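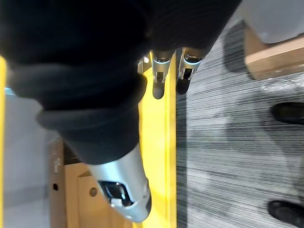

*Fig. 7. Black knit with a rolled lower edge.*

## Washing knitwear in the Flivau

Use the Knit program for sweaters, hats and scarves. It takes a small load and spins slowly.

1. Check the care label. If it says dry clean only, do not use this program.
2. Close zippers and buttons. Turn the garment inside out and unroll any cuffs.
3. Place it in a mesh bag. Dark knits go in a separate load.
4. Pour 20 ml of liquid wool detergent into the left drawer. Leave the softener drawer empty.
5. Turn the dial to **Knit** and press **Start**. The door locks after a few seconds.
6. When the door light goes out, take the load out right away.

**Note:** The spin speed is set to 200 rpm. To skip the spin, hold **Spin** until the display shows 0.

**Caution:** Do not lift a soaked sweater by the shoulders or sleeves. Support it from underneath with both hands.

### Drying

1. Roll the garment in a dry towel and press. Do not wring.
2. Lay it flat on the Clestar rack (sold separately), away from direct heat.
3. Pull the hem and cuffs back to shape while damp.
4. Turn it over after 12 hours.

**Note:** Knits shed lint. Clean the filter after every 7 Knit loads, or sooner if the filter light comes on. See "Cleaning the filter."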